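Rullero passes 1,183 demonstrations, with a new block task on the go 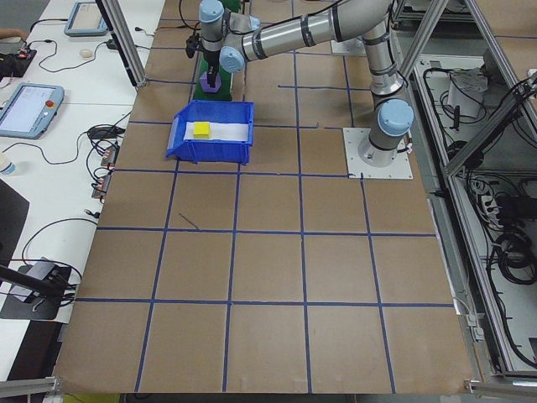

I popped back to the Rullero lab in May to see how the example-gathering was coming along, and it's coming along nicely! The count stood at 1,183 when I arrived, and the target for this round is 2,228, so they're past the halfway mark.

The job at the moment is small blocks: getting the arm to pick one up and put it where it's wanted, over and over, with the starting spots shuffled between goes. The tape grid on the cardboard makes the shuffling a lot easier — you call out a square, someone sets things down, and off you go again. I had a turn myself and managed 30 in an afternoon (the regulars do 50, and they chat the whole way through).

Every run gets saved, wobbly ones included, and somebody tags it before it goes over to Mersha, the learning system that will try to copy what we did. The last version, Lurnska, was decent at grabbing things but rather hopeless at letting go neatly, so this time there are far more examples of the putting-down part. I was told off, kindly, for rushing mine.

Next up is a set with two blocks on the go at once, and I've already put my name down for a morning slot.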